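Help us sort sticks this summer at Drirness

We're looking for people who like small, fiddly, satisfying jobs! The Pelletier Room at Drirness is putting together sets of colored sticks for picking and sorting games, and we'd love your eyes and hands for an afternoon.

You'll be working with red and green sticks in shallow metal bins. Some rounds are plain sorting by color. Others are about piles: you tip the sticks out, look at how they landed, and tell us which one you'd pick up first and why. It sounds simple, and then you get a stick leaning across two others and everybody at the table has a different answer (this is our favorite part).
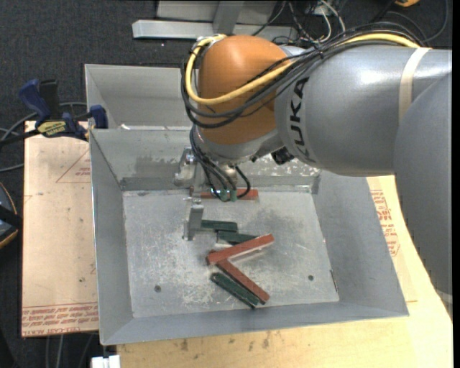 Sessions run 3 hours with a long break in the middle, and there's coffee and fruit. You don't need any experience. You do need to be 18 or older, comfortable sitting at a table, and able to tell red from dark green without trouble. Left-handers, please come, we never get enough of you!

We have room for about 200 people between now and the end of summer. Everyone gets a $25 Bamstead gift card at the end of the session, and you're welcome to sign up again after a month.

To join, write to the Pelletier Room, 698 Etholm Road, or stop by the front desk and fill out the short form. Please list two afternoons that work for you. Sign-up for the first group closes 18th June.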